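The Oddments Tin, Tipped Out on the Kitchen Table

By Suqin Xiao
December 4, 2020
2,147 shares | 3 comments

I have been promising to sort the oddments tin since July. It's an old Liang biscuit tin, the big round sort, and it came with me from the flat in Clerport with the lid taped on. Everything small and vaguely nice goes in there. Pretend fruit, broken decorations, beads, ends of wire, the bits that fall off other bits. I open it every December looking for something to tie on a parcel, can't find it, and close it again.

This year I tipped the lot out (what a noise!) and gave it an evening. I put the radio on, made a pot of tea that I then forgot about, and started making piles. The plan was one pile for keeping, one for parcels and one for the bin. By the time the radio had moved on to the gardening programme I had 7 piles and had stopped being able to say what a few of them were for.

Fruit was the best of it. I love anything small that looks like food, I always have. When I was little my aunt had a shop counter set with a tiny pair of scales, and I would weigh out the same plums over and over and charge her shocking prices. Most of what's in the tin is much newer than that, but I still get the same silly feeling from a good pretend apple. Rosy skin, creamy middle, and you half want to check whether it smells of anything.

The wire was the worst of it. Wire gets into everything. I must have bought a reel for wreaths one year, 700 pieces for next to nothing from the Fadex sale, and I've been finding loops of the stuff ever since, in the tin, in the cutlery drawer, once in a slipper. If you keep anything like this yourself, do put the wire in a jar of its own with a proper lid. I've given mine an old Prumemia jam jar and I feel very grown up about it.

A word on the table. It's the light wood one we eat at. I've tried a cloth underneath when I'm sorting but the beads roll into the folds and then you shake it out by the back door and there they go. Bare wood is easier. You can hear things when they drop, too.

So the fruit goes back in the biscuit tin, in a paper bag so it doesn't get scratched. The beads have gone into egg boxes. The broken decorations I have been strict with, mostly. I kept a bird with no tail, and I'm keeping him, so please don't write in.

Parcels next. I like brown paper with one small bright thing tied on at the knot, and a slice of something red does the job better than a bow. My sister's will have a red one, the neighbours get whatever is next out of the bag, and the postman has a tin of shortbread with a bead on it whether he wants a bead or not.

The gallery

The apple slice one
My favourite of the night, up close against the pale wood. Look at that red-orange skin, with the creamy face and the darker red ring lower down! There's a little light-blue stick poking out of the side as well, and a curl of wire near it, because of course there is.

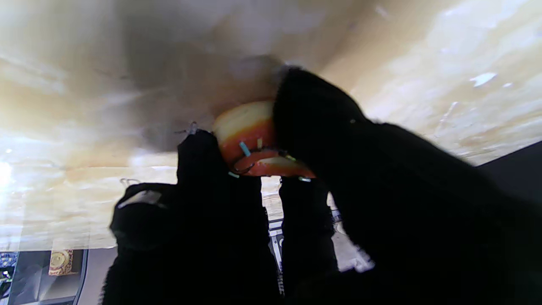 3 comments

Margate Moll: I have that tin! Well, mine is square and lives under the stairs, but it's that tin. The jar for the wire is a good idea, I've been using an envelope and it has holes in it now.

teapot_jean: Very glad the bird is staying. Do you tie the fruit on with thread or ribbon? Mine always slip round to the back of the parcel.

Suqin Xiao: Garden twine, Jean, twice round and a double knot. Thread cuts into the paper and ribbon slides all over the place. The bird says thank you.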